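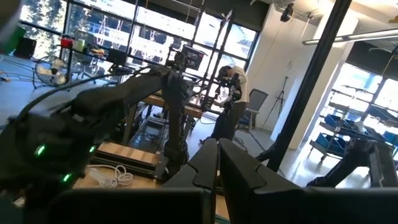 Section 5. Setting Up Your Depth Chart

Grendero Sideline keeps your roster, your depth chart and your practice reps in one place. Before you start, have last season's roster handy, along with a realistic view of who is coming back. The software accepts optimism but does not reward it.

5.1 Import the roster

1. Open Team, then Roster, then Import.
2. Choose last season's file. Files with more than 200 players will be split into two squads, so delete the people who came to one practice in August for the free T-shirt.
3. Match each column to a field. Height and weight are imported as typed. Sideline has no opinion on a 5-foot-8 left tackle.
4. Click Save Roster.

Note: Jersey numbers may repeat between offense and defense, but not within a unit. If two receivers both insist on the same number, Sideline flags them in yellow and leaves the conversation to you.

5.2 Mark returning players

1. Select a player and open the Status menu.
2. Choose Returning, Graduated, Transferred or Undecided.
3. For Undecided players, set a reminder date. Kickers who set their own tend to pick the week after the opener.

Caution: Graduated cannot be undone once the season is locked. Coach Lauri Pelkonen of Sullulport graduated his entire offensive line on February 20, 2023, and had to enter them again by hand – middle names included.

5.3 Build the chart

1. Open Depth Chart and pick a formation. The default is 4-3 on defense and one back on offense.
2. Drag a player onto a position. The first name in each slot is the starter.
3. To list co-starters, hold Shift while you drop the second name. Sideline prints "OR" between them, the traditional way of telling two quarterbacks nothing.
4. Repeat for special teams. The long snapper slot is at the bottom of the page, where you will forget it.
5. Click Publish to send the chart to assistants, or Draft to keep it to yourself.

Note: Published charts go to everyone on the staff list. Check that list first, especially if a former coordinator now works for a team on your schedule.

5.4 If something looks wrong

Error 436: a position has no eligible player. Add one, or change the formation.

Error 522: the same player is starting on both sides of the ball. At small schools this is just called Friday-night staffing – tick Allow Two-Way Players under Settings and carry on.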